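Werkstattbuch Trenport, Obergeschoss
August, Eintrag begonnen 9:40 Uhr

Aufbau Teeküche auf der offenen Fläche, Stand nach dem Umräumen. Ziel bleibt ein Aufwärmplatz, an dem Gerät, Teller und Getränk auf einer Fläche stehen und die Tür der Mikrowelle frei aufschwingt. Der alte Platz an der Treppe ist aufgegeben, dort war die Steckdose zu weit weg.

Die runden Tische bleiben oben. Der Mittelfuß ist beim Sitzen angenehm, beim Abstellen von Geräten aber ungünstig: Bei Last am Rand gibt die Platte nach. Für die Mikrowelle kommt deshalb nur der rechteckige Tisch mit vier Beinen in Frage. Bürostühle mit Rollen nach Gebrauch an die Seite stellen, Laufweg entlang der Glaswand freihalten.

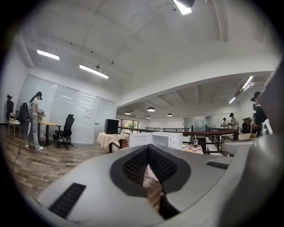
Laufweg geprüft, Vorgabe aus Drekovham sind 300 cm zwischen Tischkante und nächster Stellfläche. Wird nur eingehalten, wenn die Stühle eingeschoben sind. Kabel am Boden sind weiterhin lose, Kabelbrücken bei Agbeko angefragt, noch keine Antwort.

Tischdecken: kariert für den rechteckigen Tisch, beige und ohne Muster für den runden. Die karierte Decke ist für die Platte zu groß, der Überhang wirft Falten. Umschlagen hält nicht, die Kante rutscht zurück. Klammern wären möglich, stören aber beim Abziehen zum Waschen. Vorerst so belassen.

Türanschlag der Mikrowelle ist links. Bei voll geöffneter Tür muss links davon Platz bleiben, die Teller gehören also auf die rechte Seite oder davor, mit Abstand zur Gerätekante. Auf dem Gerät sollte nichts abgestellt werden (Lüftung) - eine Flasche landet trotzdem regelmäßig dort.
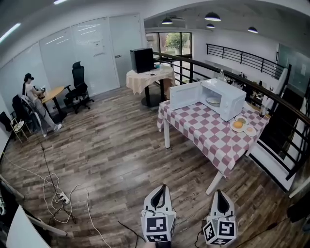 Kleine Teller sind die bessere Wahl. Einer pro Lebensmittel, nichts stapeln. Die großen aus Kukham passen zwar in den Garraum, stoßen beim Drehen aber an die Rückwand. Gläser immer in die hintere Ecke, vorn werden sie mit dem Ärmel erwischt.

Leistung: Auf Stufe 625 W wird ein halb gefüllter Becher Wasser in der zweiten Minute heiß genug für Tee. Gebäck höchstens auf 300 W, sonst wird die Kruste zäh. Zielwert für Speisereste im Kern bleibt 68 °C, gemessen mit dem Einstechfühler, nicht am Rand. Drehteller nach jeder Messung abwischen, Fettfilm verfälscht den Geruchseindruck beim nächsten Durchgang.

Zwei Geräte nebeneinander sind brauchbar, solange nicht beide an derselben Mehrfachleiste hängen. Die Sicherung hat im Juli zweimal ausgelöst, beide Male bei Parallelbetrieb. Getrennte Stromkreise sind bei der Hausverwaltung beantragt, Bearbeitungszeit laut Formular 8 Werktage. 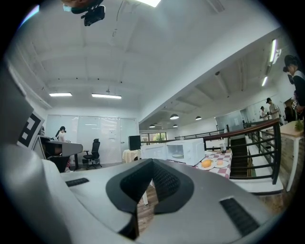
Offen

- Kabelbrücken, Angebot Agbeko nachfassen
- kleinere karierte Decke oder vorhandene kürzen
- Beschriftung der Stromkreise am Verteiler
- zweiter Satz kleine Teller, weiß
- Einstechfühler neu abgleichen, Eiswasser reicht

Nachtrag 16:15 Uhr: Decke am runden Tisch hängt ungleich. Neu auflegen, sobald jemand ohnehin dort räumt.

Diese Website verwendet Cookies. Mit der weiteren Nutzung stimmen Sie dem zu. Einstellungen | Akzeptieren

© Werkstatt Trenport | Kontakt | Impressum | Nach oben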